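Hundus地方文献馆 Saragih家族文书整理与保护项目
年度进展报告

提交单位:Hundus地方文献馆
报送对象:Trident基金会文化遗产资助部
项目负责人:Suryani Chong
报告撰写:Larasati Ong
报告日期:2019年12月23日

一、项目背景与本期概况

Saragih家族文书由家族后人整体移交本馆,内容以商号账簿、往来信札、土地契据、船运单据及家庭照片为主,另有少量印刷品和手绘地图。文书使用的语言包括中文、马来文和荷兰文,部分信札在同一页上混用两种以上文字。移交前,这批材料长期存放于Tandus河沿岸的一处旧货栈内,受潮、虫蛀和粘连情况较为普遍。

根据贵基金会与本馆签订的资助协议,项目分为清点登记、保护处理、著录与数字化、库房改善、公众利用五个部分。四月以来,前两部分为工作重点,著录与数字化随后展开,库房改善方案已形成初稿。总体进度与协议所附计划基本一致,数字化部分略有滞后,具体情况见第四节。

二、清点登记

登记工作按原存放次序进行。移交时文书装于木箱及铁皮箱内,箱上大多有家族自编的号码,个别箱子的号码已经脱落,依据箱内物品及后人提供的旧清单予以复原。原编号在新登记表中单列一栏保留,以便日后核对家族内部的使用习惯。

截至报告日,账簿类完成登记500册。其中属于商号总号的部分保存较为完整,年份衔接清楚;属于分号的部分缺失较多,若干册仅余封面和前几页。登记时对每册账簿的尺寸、装订方式、用纸、墨色和残损状况均作记录,封面题字照原样抄录,无法辨识的字以方框代替。

信札类的登记进度较账簿为慢。主要原因在于信札与信封多已分离,且后人曾按收信人重新归并过一次,与箱上的原始编号不相吻合。经与家族代表商议,本馆决定维持现有的归并顺序,在登记表中注明可以判明的原始箱号。此项处理方式已写入项目工作手册,后续不再调整。

土地契据单独成组。部分契据涉及现仍存续的产权,家族代表要求在公开前逐件审阅,本馆已表示同意。审阅期间,该组材料只登记题名、年代和件数,不著录具体地段与当事人姓名。

三、保护处理

保护处理由本馆修复室承担,必要时请外部修复师协助。本期完成除尘和初步检查的材料涵盖全部账簿和大部分信札。凡发现活虫或新近虫粪的箱组,一律先行隔离,经低温处理后方可进入修复室。隔离期间由两名工作人员分别填写观察记录,每周核对一次。

本期共有80册账簿列入重点修复名单。入选依据为残损程度和史料价值两项,由修复室与著录组共同评定。常见问题包括书脊断裂、纸张酸化以及铁质装订钉锈蚀。锈蚀装订钉的拆除较为费时,锈迹已渗入周边纸张的,只作局部清洁,不作漂白处理。

粘连严重的账簿共19册,目前尚未揭开。修复室对其中一册的散页做过小范围试验,发现部分红色墨迹遇水有晕散现象,遂停止湿揭,改为进一步测试墨迹稳定性。测试结果预计在下一报告期内取得。在此之前,这批账簿以无酸纸包裹,平放保存,不对外提供利用。

照片部分的处理以更换装具为主。原相册所用的粘胶已经老化,若干照片背面留有胶痕。修复室未对相册进行拆解,仅在页间加衬隔纸,并为散落照片配置单独封套。相册页边有家族成员的手写说明,这些说明在著录时具有重要参考价值,保留相册原貌因此更为适宜。

修复用纸的采购曾出现延误。原定供应商更换了纸张规格,到货样品厚度与约定不符,本馆予以退回,并改由另一家供应商供货。延误未影响除尘和检查,但使重点修复的起始时间推后。采购文件及退货往来函件已归入项目财务卷宗,可随时提供查阅。

四、著录与数字化

著录采用本馆现行的地方文献著录规则,并针对多语种材料补充了若干条款。题名一律按原文著录,另附中文译名;人名有多种拼写的,选定一种作为规范形式,其余拼写列入参照。Saragih家族成员的姓名在不同时期的文件中写法差异较大,著录组为此编制了人名对照表,并请家族代表校阅。对照表已完成第一稿,其中若干早期伙计的身份仍待考证。

荷兰文信札的著录依赖外聘译员。首位译员因个人原因中途退出,接替者到岗后对已完成部分进行了抽查,认为原译文在商业术语上有前后不一之处。著录组据此编制了术语表,对已译信札统一修订。修订工作占用了较多时间,但对后续翻译的质量有明显帮助。

数字化方面,本期完成了扫描流程的制定和设备校色,并对100册账簿进行了试扫描。试扫描中发现,装订过紧的账簿在内侧边缘处文字难以完整呈现。经讨论,此类账簿待修复完成后再行扫描,不为扫描目的拆开装订。由此,数字化的总体进度较计划滞后。本馆拟通过提前扫描信札和地图来弥补,相应的人员安排已经调整。

影像文件的命名与登记号一致,保存文件与利用文件分开存放。每批文件入库前由著录组逐件核对页序,缺页、重页和倒页的情况均登记在册,退回重扫。备份目前存放于馆内两处,异地备份的存放地点正与合作单位洽谈,协议文本尚在审核。

五、公众利用与合作

在材料尚未全面开放的情况下,本馆以小型讲座和课堂合作的形式向公众介绍项目进展。讲座内容涉及商号记账方式、沿河贸易路线以及信札中反映的家庭生活。听众中有多位曾在Tandus河沿岸居住的年长居民,他们对账簿中出现的旧地名提供了有价值的说明,著录组已将可以核实的部分补入地名注释。

课堂合作方面,Hundus中学高年级学生参与了印刷品部分的抄录练习。抄录成果不直接用于著录,仅作为核对时的参考。校方对合作表示满意,希望下一学年继续进行,并提出增加记账方式的讲解。本馆原则上同意,具体安排视人力情况而定。

研究利用申请本期陆续收到。在开放规则正式公布前,本馆对申请逐件答复,说明哪些部分已可提供目录查询,哪些部分仍在处理之中。开放规则草案已送交家族代表,主要待定事项为照片的复制许可和土地契据的公开期限。

六、库房改善

现有库房为普通办公用房改建,温湿度随季节变化较大。本期在库房内增设了温湿度记录点,数据按月汇总。雨季期间靠外墙一侧的湿度持续偏高,该处所存放的材料已全部移至内侧。外墙防潮处理需由物业方面配合,相关函件已发出,对方答复拟在雨季结束后派员查勘。

装具和柜架的更新是下一阶段库房工作的主要内容。根据登记结果,账簿规格大体可分为三类,其中大开本总账宜平放,信札和散件宜装盒后入柜。开放式书架防尘效果不佳,方案初稿建议以带门高柜替换靠内墙的一组书架,柜体颜色宜深,以便与阅览区的浅色家具相区别,也便于工作人员辨认存取范围。
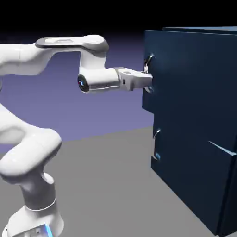 图1 深蓝色高柜,正面上部设有拉手(渲染图)

柜架选型目前处于比较阶段,尚未签订合同。修复室提出的主要要求包括:柜内涂层不得释放有害气体,层板高度可以调整,柜门关闭后应有适当的通气条件。拉手位置也需一并考虑,柜体较高时,过高的拉手不利于日常取用,尤其是在双手需要托持大开本账簿的情况下。上述要求将写入询价文件。

库房地面承重已由专业机构查验,书面意见认为可以放置满载的高柜,但建议沿承重墙布置,避免集中于房间中部。柜架布置图据此作了修改,原拟设于中部的一列改为矮柜。通道宽度按手推车通行要求留出,消防出口前不设任何柜架。

七、人员与经费

项目人员总体稳定。著录组新增一名兼职人员,负责中文信札的初步著录;修复室人员未有变动。项目负责人Suryani Chong每月召集一次工作会议,会议记录由Larasati Ong整理并存档。外聘译员和外部修复师按工作量计酬,付款凭证与验收单据一一对应。

经费支出在协议规定的科目范围内。修复材料一项因更换供应商,单价略高于原预算,差额由本馆自有经费承担,不申请追加。翻译一项因译员更替,本期支出低于计划,结余部分拟结转下期,用于荷兰文信札的后续翻译。库房改善一项尚未发生柜架采购支出,仅支付了承重查验和温湿度记录设备的费用。经费明细表作为附件另行报送。

八、存在问题与请示事项

(一)粘连账簿的处理方法尚未确定。如墨迹测试结果不理想,修复室倾向于暂不揭开,维持现状保存。此种情况下,重点修复名单将作相应调整,调整方案届时另行报告。

(二)土地契据的审阅进度取决于家族代表的时间安排,本馆难以单方面推进。现请贵基金会同意将该组材料的著录完成期限顺延至项目末期,其余各组期限不变。

(三)翻译科目结余结转下期一事,按协议须经贵基金会书面确认,请予批复。

(四)照片复制许可的条款拟参照本馆其他家族捐赠的做法拟定。如贵基金会对受资助项目的影像利用另有要求,请一并告知,以便在开放规则定稿前纳入。

九、下一阶段工作安排

清点登记方面,完成信札类余下部分,并对账簿登记表进行一次全面复核。保护处理方面,按名单顺序继续重点修复,同步完成墨迹稳定性测试。著录组将集中处理荷兰文信札,人名对照表争取定稿。数字化以信札和手绘地图为先,已修复的账簿随修随扫。

库房方面,在外墙查勘结果明确后发出柜架询价文件,收齐报价后提交馆务会议审议。柜架安装期间,相关材料需临时移存至阅览区旁的备用间,移存清单和交接手续由库房管理员另行拟定,并在实施前抄送贵基金会备案。

附件:
1. 账簿类登记表(截至本报告期末)
2. 重点修复名单及残损评定表
3. 经费支出明细表
4. 库房温湿度月度汇总
5. 柜架布置图(修改稿)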